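Visit report: two grippers and a wrist camera at Huvton

Wed 3 April
By Johanna Grabner
Print this page | E-mail this article

Corina Rüegg and I spent most of a day at Huvton's demonstration centre to look at grippers for small lab glassware. We've been putting this off since February, when the Vedano unit we had on loan went back and we still hadn't agreed on whether we liked it.

Parking is behind the building and you sign in at the side door. The front one is for deliveries. There were three other groups booked in, so we had the bench until lunch and then again from two o'clock.

The first gripper was the Plemeo, a two-finger electric model with flat pads. It is quick to set up. The staff had it mounted and talking to the controller before we'd finished our coffee. Closing force is set on a slider in the software, and the slider is too coarse at the bottom end, where we would be using it. Corina tried it on plastic tubes and found that one step let the tube slip and the next visibly squeezed it. There is apparently a way to type in a value, but it sits in a service menu and needs a login.

The second was the Daher, also two fingers, with a softer pad and a slower close. It handled the tubes better. We ran 200 pick and place cycles with each gripper, same tubes, same rack, same approach height. The Plemeo missed 10 and the Daher missed 2. Both of the Daher's misses came right at the start, before we'd corrected the rack position, so I wouldn't read too much into the difference. The Plemeo was a good deal faster over the full run and would suit somebody moving boxes or sturdier parts.

Neither was much good with a beaker. The opening stroke on the Daher is too short for anything but the smallest size, and the Plemeo could get around one but the flat pads only touched along a thin line. Huvton can supply curved pads for both. We asked for a price and are waiting to hear.

After lunch we looked at the wrist camera. Clear plastic and clear glass are the hard part for us, and I'd brought a list of the things that gave us trouble last time. Racks were the worst of them – the camera sees the edge of the hole and the edge of the tube and can't always settle on which is which.

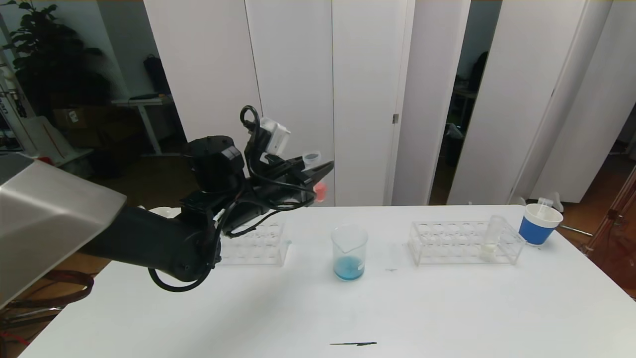

Changing the lighting helped more than changing any of the settings. With the overhead lights off and one lamp at the side, the software found the tube opening nearly every time. Putting a sheet of grey card under the rack helped as well, and that costs next to nothing. Corina wants to try the same thing at our own bench before we spend money on a different camera.

Cable routing needs some thought. We had to slow the wrist rotation down during the afternoon to keep the loops out of the way, and a proper cable guide is an extra on the order form.

Our preference for now is the Daher, with curved pads if the price is reasonable. Huvton will lend us one for a fortnight once the current borrower sends it back.

Filed under: Site visits, Lab automation, Grippers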